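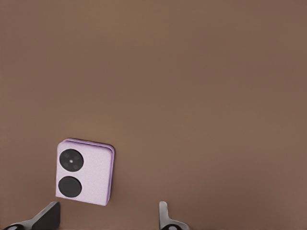

Nakside Phone Trade-In: Frequently Asked Questions

Which phones do you take?
Most smartphones, including flip and fold models. Basic phones can be dropped off for recycling but have no trade-in value.

How do I get a quote?
Enter the model and storage size on the quote page. The price is held for 2 weeks. If your phone reaches us after that, we use the price for that day.

Does it have to turn on?
No. Phones that do not turn on get the lowest price for their model. Please take out the SIM card either way.

What should I do before sending it?
Back up your photos and contacts, sign out of your accounts, and run a factory reset. We can't return data once a phone is checked in.

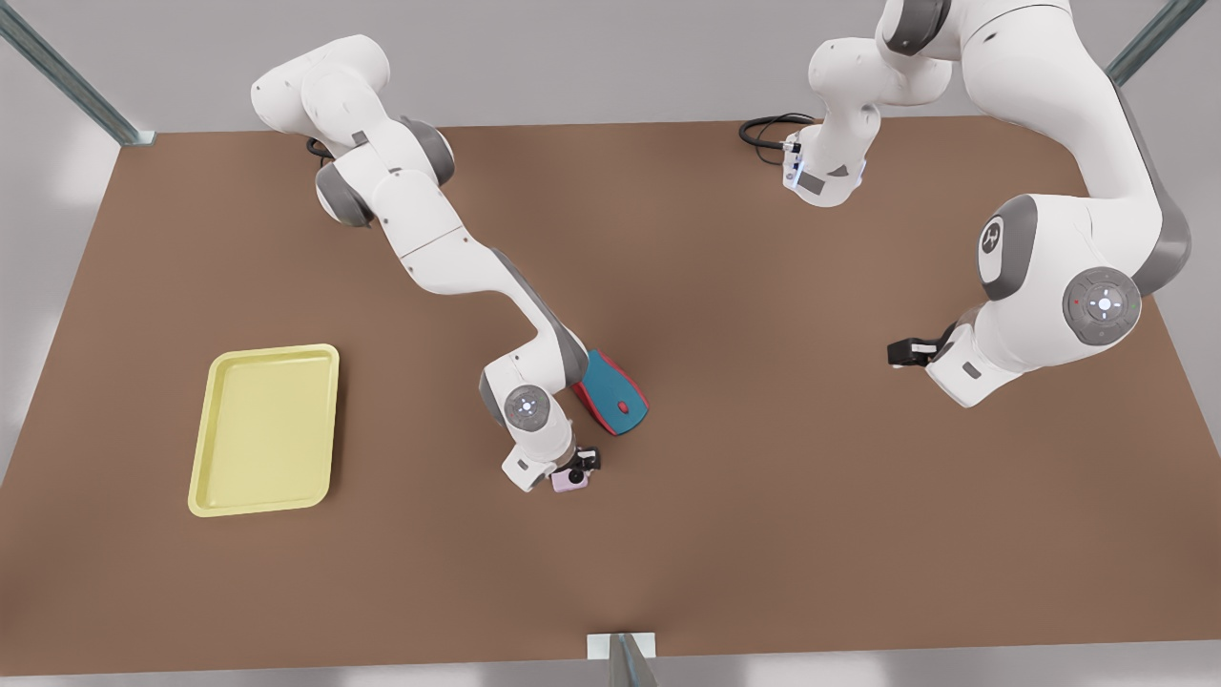 Brown tabletop with two white robot arms.

Where can I drop off in person?
At our counters in Jiltum and Dollel. The Melnyk counter closed on May 5, 2023. Bring a photo ID.

How long until I am paid?
Payment goes out three business days after check-in, by bank transfer or store credit. A single order is limited to $2000.

What if you offer less than the quote?
We email you the new price and the reason. You can accept it or have the phone mailed back free of charge. If we hear nothing, the phone is mailed back.

Do you take chargers and cases?
Chargers, yes, for recycling only. Cases go in the regular trash, so keep yours if it's still useful.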